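Washing-up: drying, draining and limescale

Water left on crockery does two things: it leaves dissolved minerals behind as it evaporates, and it keeps the surface damp long enough for odours to form. Most faults blamed on the detergent are faults in the rinse or in the drying. The notes on this page apply to washing by hand in a hard water district. Soft water users can skip the section on descaling.

Rinse temperature

Rinse as hot as the hands allow in gloves. A plate that leaves the rinse hot dries largely by its own heat. A plate rinsed cold stays wet for much longer and needs a cloth. Glasses are the exception if they have been standing in a cold room: bring them up in warm water first, then rinse hot.

Use a bowl or a running tap for the rinse, and change the bowl water when it turns cloudy. Detergent film is the usual cause of streaks on dark plates.

Draining

Stand plates on edge with a clear gap between each pair. Two plates touching will hold a film of water between them by capillary action until the next day. Put the largest at the back and work forwards. Bowls drain poorly upright; tilt them with the rim down and the foot facing out.

A rack on a flat worktop has no fall, so the water stays under it. Raise the back edge by the thickness of a folded cloth, or fit a tray with a spout over the sink. Racks with a grooved base should be set with the grooves running towards the sink.

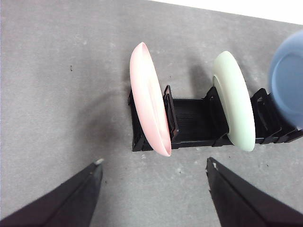

Dalibor Doležal writes that the dividers matter less than the spacing, and that he leaves every second slot empty for soup plates, which otherwise lean on each other and stay wet at the rim. He also dries the underside of the rack once a week. Both are sound practice. Where there is not enough room to skip slots, drain in two batches.

Cutlery goes handle down in the holder, sharp knives excepted. Knives are washed singly, wiped and put away at once. Wooden spoons should lie flat across the top of something, turned once.

Descaling the rack and tray

White deposits on dark plastic are nearly always limescale. Proceed as follows.

Dissolve 26 g of citric acid in a litre of warm water.
Lay the rack in the sink and pour the solution over it slowly.
Leave for 14 minutes. Turn it over and repeat.
Brush the grooves with an old toothbrush, then rinse twice.

Do not mix citric acid or vinegar with bleach. Keep both off marble, limestone and unsealed concrete, which they will etch. Coated wire racks with chips in the coating should not be soaked, as the acid gets under the edge and the wire rusts faster afterwards.

Cloths

Linen leaves less fluff than cotton. Wash tea towels at 60 degrees without fabric conditioner, which reduces absorbency. Keep one cloth for glasses only. Hang it opened out, away from the cooker.

Corrections to the table of water hardness by district should be sent to Rosário Paiva. The Nernitz figures were last checked in March.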